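Folding Team Shirts Without the Swearing

We use cookies to improve your visit. Accept | Settings

Red and white jerseys come out of my dryer in a ball, and I used to fold them in a ball too. Now I dump each one on the couch and find the hem first -- the striped edge makes it easy. 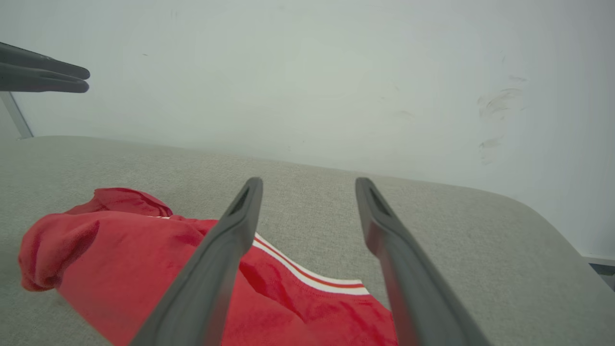 Then I lay it out flat and smooth from the middle outward with my palms. Takes me 3 minutes a shirt, less if there's coffee!

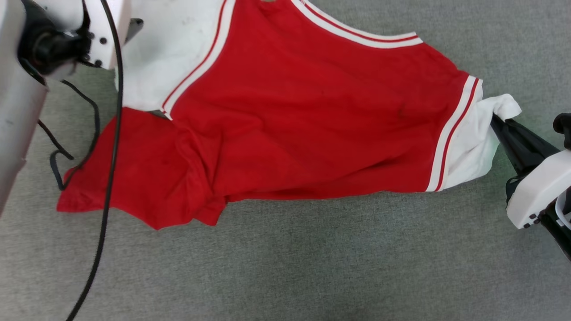

Doesn't the couch fabric just grab the jersey? Mine does, so I went back to the bed, wrote one Pondale reader. Fair point, and a bed works fine.

I still like the couch (my back likes it too). Brush it off first, crumbs love a knit. A surface with a tight, speckled weave like this one hides every fleck, so run your hand along the edge by the wall as well. 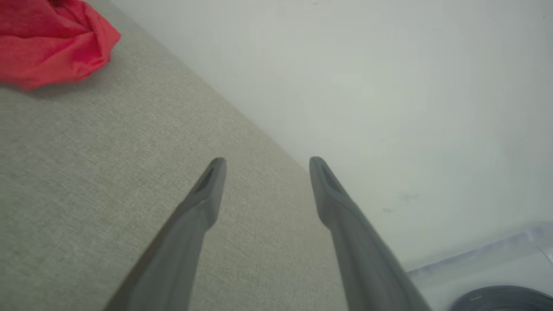

Spots are the other thing. I check for them before I fold, front and back, in good light.

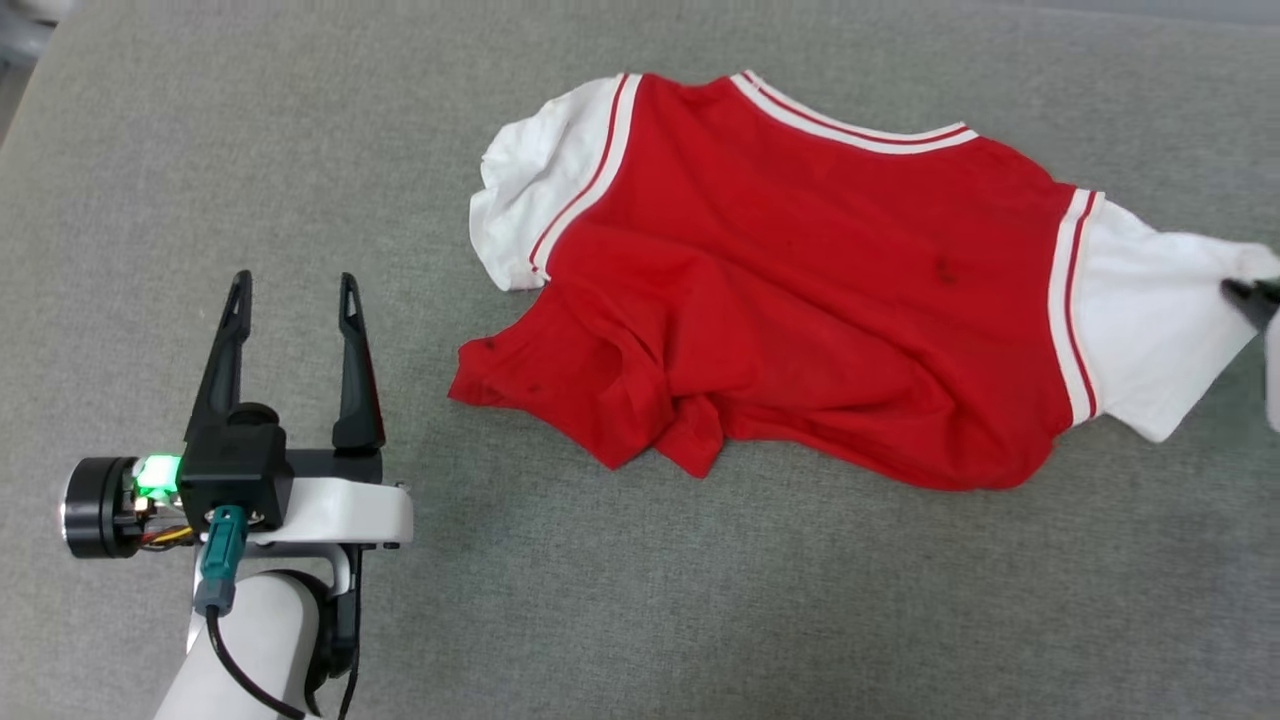 Sleeves Last

Fold the sleeves in along the striped seams, then bring the hem up to the collar.

24 shares | 3 comments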